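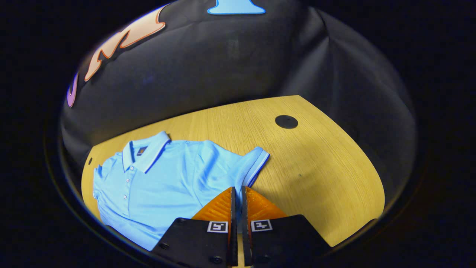

Osberg Opens Counseling Center for Adults With Intellectual Disabilities in Duvudthorpe

DUVUDTHORPE, June – Osberg, a nonprofit provider of mental health services, has opened a counseling center on Rolland Street for adults with intellectual and developmental disabilities who are living with grief, trauma or long-term anxiety. It is the organization's second location and its first outside Wurklow.

The center has four therapy rooms, a group room and a quiet waiting area with its own entrance from the parking lot. Individual sessions are available now. Groups start next month, beginning with a bereavement group for people who have lost a parent or a longtime caregiver.

"A lot of the people we see have been told for years that their behavior is the problem," said Gilles Gaillard, executive director of Osberg. "Someone stops eating after his mother dies, and he gets a new behavior plan. What he needed was for someone to sit down with him and talk about his mother. That is most of what we do."

Osberg began in Wurklow with two part-time therapists working out of a borrowed office above a dental practice. Its clinicians provided 2,893 sessions last year, up from just over 2,000 the year before. Many clients had been traveling from Duvudthorpe and the towns north of it, in some cases more than an hour each way. Several families told staff they had turned down a place because they could not manage the drive every week.

The Duvudthorpe center will be able to take up to 300 clients a year once it is fully staffed. Five therapists are in place, along with an intake coordinator and an office manager. Osberg is hiring for two more clinical positions and expects to fill them by the fall.

How the service works

Adults age 18 and over can refer themselves. Referrals are also accepted from family members, doctors, case managers, residential staff and schools with transition programs, provided the person being referred has agreed to it. The referral form comes in standard and easy-read versions, and it can be completed over the phone with the intake coordinator.

After a referral, the client is invited to a first visit, which lasts 45 minutes and does not commit anyone to therapy. Clients may bring a support person to the first visit. After that, sessions are normally one on one, and the content stays between the client and the therapist except where there is a concern about safety. Osberg asks residential providers to sign a short agreement on this point before sessions begin.

Therapists work with clients who use few or no words. Sessions may include drawing, music, picture cards or objects brought from home. There is no set number of sessions. In Wurklow, the average client stays for 17 months.

Fees are on a sliding scale based on the client's own income. Clients whose only income is disability benefits pay nothing.

Support for families and staff

The center will also offer a monthly drop-in for parents and siblings, and training days for people who work in group homes and day programs. Training topics for the first year include talking about death in plain language, recognizing signs of abuse, and supporting someone through a court case.

"Direct care staff are usually the first to notice that something is wrong," Gaillard said. "They ask us for practical help, such as what to say at breakfast the morning after bad news. We have tried to build the training around those questions."

A panel of six current and former clients advised on the design of the building. At their request, the therapy room doors have windows that can be covered from the inside, the hallway lights can be dimmed, and each room is marked with a color as well as a number. The panel will continue to meet every other month and will take part in interviews for new staff.

Visiting the center

The center is open on weekdays from 9 a.m. to 6 p.m., with evening appointments on request. The building is accessible by wheelchair throughout and has an adult changing room on the first floor. Professionals who would like to tour the center before making a referral can arrange a time with the front desk.

About Osberg

Osberg provides counseling and psychotherapy to adults with intellectual and developmental disabilities in Wurklow and Duvudthorpe. It also trains care staff and offers consultation to service providers. Osberg is funded by client fees, service contracts and individual donations.

Media contact: Press Office, Osberg, Wurklow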